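Home Visits Recipes Letters About

Visits > Small Factories > Taltholm

A Morning at the Dravby Crispbread Bakery
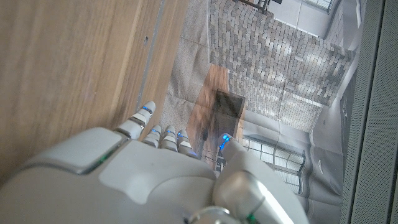
White and silver fingers, slightly curled, in soft daylight.

I had been meaning to get to the Dravby bakery for years, and when Brendan Mulligan wrote in August to say they were opening the doors to visitors for one morning, I packed a sandwich (to a bakery, I know) and took the early bus out to Taltholm. The bus stops at the foot of the hill and you smell the rye well before you see the building, a long brick place with a green door and a bicycle rack that was already full.

There were 15 of us in the group, all in paper hats, and our guide was Etelka Pintér, who has worked the ovens for 12 years and has a lovely way of talking to you as if you might be starting there next week. She began with the dough, which is only rye flour, water, salt and a sour that goes back to the first owners, and she let us lean right over the tub. It smelled of apples to me, though the lady next to me said cider vinegar and we never did settle it.

From there we went through to the rolling room, where the sheets get their dimples from a big knobbly pin, and then on to the ovens, which were every bit as hot as you'd expect. The rounds bake at a fierce heat for a very short time and then hang on poles in the drying loft for 14 hours. I could have stayed up in that loft all day! The light comes in through slats and the whole room ticks and crackles very softly as the bread dries out.

We finished in the shop with coffee and three kinds to try. I liked the caraway best and bought two packets, plus a tin for my sister, who will want to know why I didn't get her the plain. Brendan came out in his apron to say goodbye and told us they'd had 200 people ask for places, so do write early if you want to go next time. Wear flat shoes, the loft stairs are steep.

Recent visits
The Moriarty Candle Works
Zerkora Market in the Rain
Two Days Among the Beekeepers
An Old Mill and a Good Lunch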